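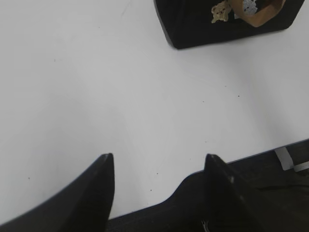
White table, a few specks and one faint scratch up toward the left.

Search the list archive Search Go

Subject: Re: black bags, tan straps, and where to fold them
From: Birdie Esposito
To: the Flekdale bag and pack list
Date: July 12, 2020

Hi all,

I've been meaning to answer Vaughn for a while and kept getting pulled off into other things (mostly tomatoes). His message, for those who skipped it:

> Vaughn Holloway wrote:
>
> I have 6 soft bags to put away for the summer and only one
> shelf that's deep enough. They're all black fabric with zippers
> and webbing, and every time I fold one it springs back into a
> heap. The straps are the worst of it. Do you tuck them inside,
> wrap them around, or take them off? And does anybody have a
> good surface to work on? I've been using the bed and I'm sick
> of it.
>
> Vaughn

Vaughn, get off the bed! I did mine on a bed for years and the trouble is that everything sinks. You press on the bag and the mattress goes down with it, so you never get the air out. A hard flat table is so much better. I like a white one for this, and I know that sounds fussy, but black fabric on a dark table is just a big dark blob and I can't find the zipper half the time. On white I can see the whole outline. Also crumbs. You will find out exactly how much stuff was living in the bottom of that bag.

Wipe the table down first, by the way. Little specks show up on white like you wouldn't believe, and some of them will be grit, and grit gets into zipper teeth. If one doesn't wipe off it's probably a nick in the surface and you can quit scrubbing at it. I spent a good while on one of those once.

Now the folding. I go zipper side up, always. My first pass usually looks dreadful, all layers and lumps with the straps going every which way, and I used to think that meant I was doing it wrong. It's just what soft bags do. Find the pull tab before anything else, get it where you can see it, and then you know which way the front is running and can sort out the rest from there.

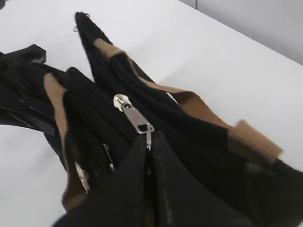 STRAPS

OK, the part Vaughn really asked about. I don't take them off unless they clip off easily, and I don't tuck them inside anymore either. Brannigan (my brother-in-law, some of you met him at the swap) swears by tucking, but his bags all come out with a hard ridge down the middle where the webbing sat. I wrap. One turn over the top, flat, no twist in it, and let the cut end lie out to the side where you can grab it. If there's a second piece, that goes around the thickest fold and holds it down.

Tan webbing on a black bag is a gift here. You can see a twist right away. With black on black I have to run my fingers along the whole length, and I still get it wrong.

A few odds and ends:

-- Shut the zipper most of the way and leave a couple of inches open at the end, so the last of the air has somewhere to go. Then lean on it with your forearms. Close it after.

-- Don't leave the pull tab under a fold. A metal tab will press its shape right into the fabric over a summer. My old Hidari shoulder bag has a nice clear rectangle on the front panel and I've given up on it.

-- If the fabric has set creases already, hang the bag up overnight before you try again. Fighting it doesn't help.

-- Stack with the fattest fold at the back of the shelf. You can get six in if you alternate them, Vaughn, though it depends what your shelf is like. Mine is 62 inches long, so I'm spoiled.

Somebody asked off list whether I still have the Clerkum pattern for the flat storage sleeve. I do, it's number 2072, and I can copy out the measurements if there's interest. It only takes 2 pieces of fabric and an evening. I've made them out of old pillowcases and they work fine, but go up a size if your bag has thick webbing, and I'd leave off the snap.

Vaughn, write back and tell me what the bags are like on the bottom. If they've got a stiff base insert, pull it out first and store it behind the stack, standing up.

Birdie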